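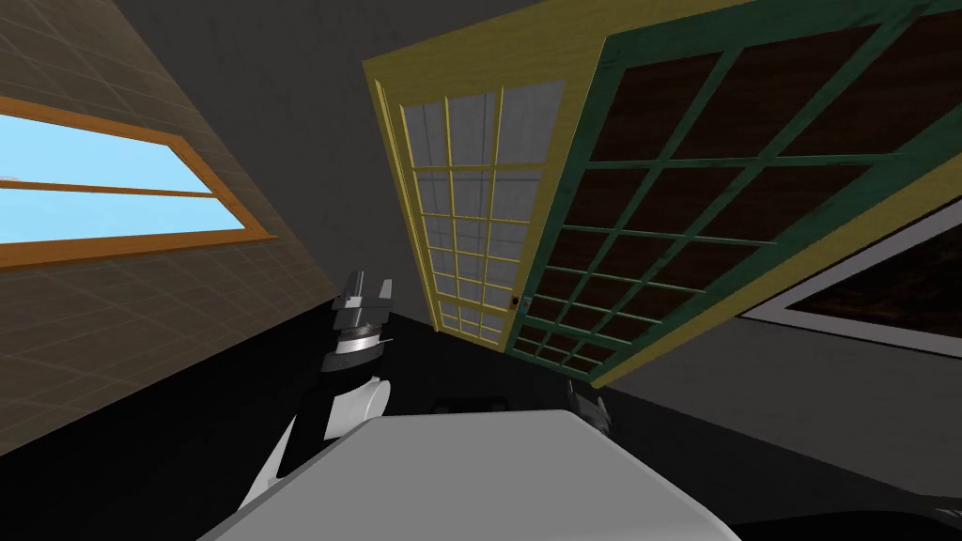
Ogbonna says the Florkik trial is worth it for the door scenes alone. Sixty-three bucks a month, though?

lilimach_refugee
Sixteen days in. The simulator is fine. The docs were apparently written during a fire drill.

namier60
Disagree, the docs got me running by Sunday lunch. Support is the weak bit. My ticket is number 266 and I suspect they work backward.

lilimach_refugee
You had two arms set up by lunch?

namier60
One. I was hungry.

Archie Dalgleish
Does the trial include the two-arm model or is that extra?

namier60
Included. Exporting your work is extra.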